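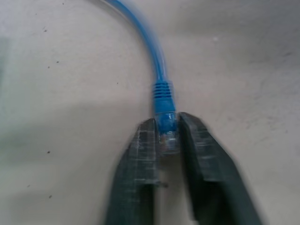 Norkville, 3 January 2023

I've been itching to tell people this for months, so it's a treat to finally put it in writing: the old bus depot on Lynch Street is being turned into homes, and we start on site in March!

I'm Zsófia Szénási, project director at Drimora, and I grew up two stops down the line from that depot (I still can't walk past the gates without reaching for my fare). We're building 421 flats across four blocks, with 50 of them at social rent, and 3317 square metres of workshops and small offices at street level.

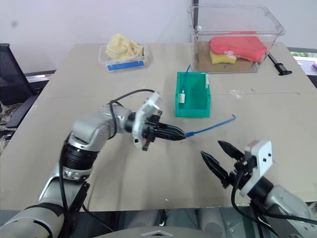 The brick front stays. We had a long argument about the roof trusses, which I'm pleased to say I won, and they'll span the covered market in the middle. Parking goes underground, 40 spaces and no more, as the tram stops right outside.

Dukum, our main contractor, will be clearing the rear sheds first. Expect some noise on the Lynch Street side, and the footpath there will be shut until the hoardings are up. Sorry in advance to everyone at the bakery!

We're taking names for the workshops now, and I'd love to hear from local firms before anyone else. Plans are up in Norkville Library, ground floor, next to the photocopier.
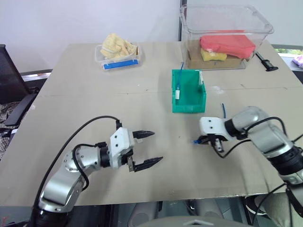
Two robotic arms at a beige tabletop.

Press enquiries: Zsófia Szénási, Drimora, Norkville office.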